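Häufige Fragen zum Vormachen mit dem Handgreifer

Projekt Siriwan, Mitmachseite für Haushalte

Was mache ich bei Siriwan eigentlich?
Sie erledigen ganz normale Handgriffe im Haushalt, nur eben mit zwei Handgreifern statt mit den Fingern. Aus den Aufnahmen lernt später ein Roboterarm, wie man zum Beispiel ein Hemd zusammenlegt. Wir finden das nach fast 2000 Durchgängen immer noch großartig!

Muss ich programmieren können?
Nein. Wer eine Grillzange bedienen kann, kommt nach zwei, drei Versuchen gut zurecht.

Wo soll ich arbeiten?
Dort, wo Sie es sonst auch tun: am Bett, am Küchentisch, auf dem Sofa. Bunte Decken und gemusterte Überwürfe sind ausdrücklich willkommen, und aufräumen müssen Sie für uns nicht. Der Roboter soll ja mit echten Wohnungen klarkommen.
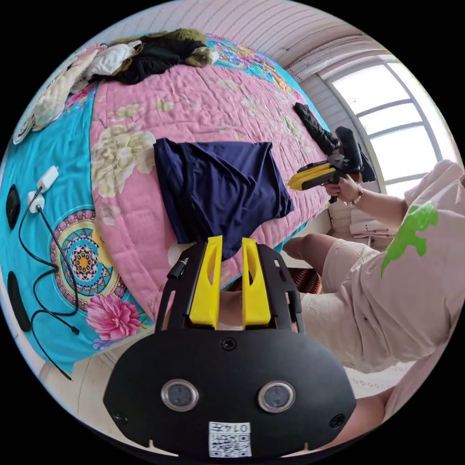 Wäsche zusammenlegen auf dem Bett, mit zwei Handgreifern.

Wie schnell soll ich mich bewegen?
Ruhig und flüssig, etwas langsamer als mit bloßen Händen. Ein Durchgang mit einem Hemd dauert bei den meisten unter 2 Minuten.

Was ist, wenn mir etwas herunterfällt?
Einfach aufheben und weitermachen, bitte nicht löschen! Gerade diese Stellen sind Gold wert (Mayuree Phromma aus der Auswertung freut sich über jedes gerettete Hemd).

Geht auch Fernsteuerung?
Ja, in unserer Werkstatt in Naltby. Dort steuern Sie den Arm über zwei Griffe und sehen ihm dabei zu, das macht riesigen Spaß. Ein Termin dauert 4 Stunden mit Pausen, Anmeldung bei Cirilo Magaña.

Ab welchem Alter darf man mitmachen?
Ab 11 Jahren, wenn ein Erwachsener dabei ist und die Einwilligung unterschrieben vorliegt.

Bin ich auf den Aufnahmen zu sehen?
Hände, Arme und Beine oft, manchmal auch mehr. Gesichter machen wir vor der Auswertung unkenntlich.

Wann gibt es neue Greifer zum Ausleihen?
Die nächste Runde startet im März. Schreiben Sie uns gern schon vorher, die Liste ist offen.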